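3.2 수집 절차 규칙과 적용 기준

본 절에서는 손에 쥐는 그리퍼 도구로 조작 시연을 수집할 때 적용한 절차 규칙을 기술한다. 규칙의 초안은 Vendale 작업 셀에서 사용하던 내부 지침을 바탕으로 작성하였고, 이후 Pallorard 작업장으로 수집 장소를 넓히면서 개정하였다. 개정 전 지침은 작업자의 안전 거리와 공구 보관만을 다루었으며, 시연 데이터의 일관성에 관한 조항은 포함하지 않았다. 본 연구에서 추가한 조항은 시작 자세, 대상물 배치, 손가락 개폐 상태, 폐기 판정의 네 범주로 나뉜다.

시작 자세에 관한 조항은 다음과 같다. 작업자는 기록을 시작하기 전에 그리퍼의 두 손가락을 벌린 상태로 유지하고, 대상물이 손목 카메라의 시야에 들어오는지 확인한다. 대상물 전체가 시야에 들어올 필요는 없으나, 파지 후보가 되는 부위는 식별 가능해야 한다. 고리나 테두리처럼 가는 봉재로 이루어진 대상물의 경우 파지 후보를 봉의 한 구간으로 정의하며, 내부를 가로지르는 막대가 있으면 막대와 테두리의 접합부는 파지 후보에서 제외한다. 접합부에서는 단면이 국소적으로 두꺼워져 손가락 간 거리로부터 봉의 지름을 추정하는 후처리 단계에 편차가 생긴다.

대상물 배치는 작업대 상면에 눕힌 상태를 기본으로 한다. 세워 두거나 다른 물체에 기대어 둔 배치는 별도 조건으로 분류하고, 기본 조건의 시연과 같은 묶음에 기록하지 않는다. 작업대에는 무늬가 없는 덮개를 강제하지 않았다. 초기 지침은 단색 덮개를 요구하였으나, 덮개의 주름이 시연마다 달라져 배경 조건을 통제하는 효과가 작았다. 개정판에서는 작업대 표면을 그대로 노출하되, 하나의 묶음 안에서는 같은 작업대를 사용하도록 하였다(그림 7).

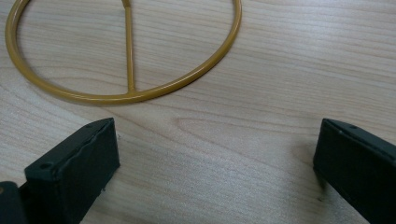 그림 7. 나무 작업대 위에 눕혀 놓은 노란색 금속 고리와 그리퍼의 두 손가락. 고리 안쪽으로 같은 색의 곧은 막대가 지난다.

손가락 개폐 상태에 관한 조항은 파지 시점의 판정과 직접 관련된다. 작업자는 접근 구간에서 손가락 간격을 변경하지 않으며, 대상물 양쪽에 손가락이 위치한 뒤에만 닫기 동작을 시작한다. 접근 중에 간격을 미리 좁히는 습관은 숙련된 작업자에게서 오히려 자주 관찰되었다. 이러한 시연에서는 접근 구간과 파지 구간의 경계가 불분명해지므로, 해당 동작이 한 번이라도 나타나면 재수집 대상으로 분류하였다. 손가락이 작업대 표면에 닿는 것은 허용한다. 다만 표면에 닿은 채로 끌어서 접근하는 동작은 허용하지 않는다.

얇은 대상물이 표면에 밀착된 경우에는 위 조항만으로 충분하지 않다. 봉재의 아래쪽과 작업대 사이에 여유가 거의 없어, 손가락 끝을 봉의 중심선보다 낮게 위치시키려면 도구의 기울기를 조정해야 한다. 본 연구에서는 기울기의 상한을 수치로 정하지 않고, 두 손가락의 끝이 모두 카메라 시야에 남아 있을 것을 조건으로 하였다. 이 조건은 작업자가 현장에서 별도의 계측 없이 확인할 수 있고, 검토자도 같은 영상으로 판정할 수 있다.

손가락 표면의 관리도 규칙에 포함된다. 모서리의 마모는 정기 점검 항목으로 기록하되, 마모가 있다는 사실만으로 부품을 교체하지는 않는다. 교체 기준은 닫힌 상태에서 두 접촉면 사이에 틈이 보이는지 여부이다. 나사 체결부는 매 묶음 시작 전에 확인하고, 풀림이 발견되면 직전 묶음의 시연까지 소급하여 검토한다. 작업대 위의 작은 부스러기는 묶음 사이에 제거하며, 기록 도중에는 손대지 않는다. 기록 중 제거 동작이 들어간 시연은 과업과 무관한 손 움직임을 포함하므로 폐기한다.

폐기 판정은 수집자와 다른 사람이 수행한다. Pallorard 작업장의 1차 검토는 Khanyisile Kruger가 담당하였으며, 판정 사유는 자유 서술이 아닌 부호로 기록하였다. 부호 체계는 시야 이탈, 조기 닫힘, 끌기 접근, 외부 개입의 항목을 두고, 한 시연에 복수의 부호를 부여할 수 있도록 하였다. 검토 대상 시연은 567건이며, 이 가운데 500건이 채택되었다. 나머지 67건은 원본을 삭제하지 않고 판정 부호와 함께 보존하였다. 부호가 엇갈리는 경우에는 3인이 다시 영상을 확인하고 다수 의견을 따랐다.

규칙의 적용 범위에는 제한이 있다. 첫째, 본 규칙은 한 손 조작만을 다루며, 한쪽 도구로 대상물을 고정하고 다른 쪽으로 조작하는 과업에는 별도의 시작 자세 정의가 필요하다. 둘째, 광택이 있는 도장면에서는 조명 위치에 따라 반사 부위가 이동하므로, 같은 묶음 안에서 조명을 옮기지 않는다는 조항을 추가로 두었으나 그 효과를 정량적으로 분리하여 평가하지는 않았다. 셋째, 폐기 부호의 정의는 검토자 교육에 의존한다. 특히 조기 닫힘과 정상적인 닫기 시작의 구분은 손가락과 대상물의 상대 위치를 어느 영상 프레임에서 읽느냐에 따라 달라질 수 있다.

규칙 문서는 개정 번호와 함께 각 묶음의 메타데이터에 연결하였다. 수집 도중 조항이 변경되면 진행 중인 묶음은 이전 판에 따라 종료하고, 다음 묶음부터 새 판을 적용한다. 서로 다른 판으로 수집된 묶음을 학습에 함께 사용할 때의 취급은 3.3절에서 기술한다.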